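How a Fence Post Stays Up
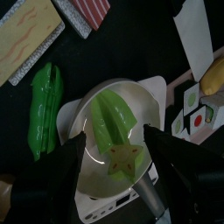 A fence post is a pole with one end buried in the ground. The buried end is called the footing. Wind pushes on the fence panels, and the panels push on the post, so the footing must push back. A hole dug for a post is round, like the small toy cooking pot on the dark tabletop, but it is much deeper. The toy pot is shallow. A post set in a hole as shallow as that would tip over.

How deep is the hole?

A common rule is that one third of the post goes underground. If a post is 6 feet long, 2 feet are buried and 4 feet can be seen. Taller fences need longer posts and deeper holes.

What goes in the hole?

First comes a layer of gravel. Water drains down between the stones, so it does not collect under the post. Next, the post is stood in the middle and checked with a level. A level is a tool with a bubble inside a tube of liquid. When the bubble sits between the two lines, the post is straight. Then concrete is poured around the post. Concrete is a mix of cement, sand, stones and water. It starts soft and turns hard.

What does frost do?

Water takes up more space when it freezes. In cold places, wet soil swells in winter and can lift a post. This is called frost heave. In the town of Letlow, the ground may stay frozen until March. Builders there dig below the frost line, the deepest level the cold reaches. In Cuautle, where winters are warm, frost is not a problem, but loose sand is. Holes there are made wider.

Words to know

Footing: the part that holds a post in the ground.
Panel: the flat section between two posts.
Frost line: how deep the ground freezes.

Page updated January 4, 2024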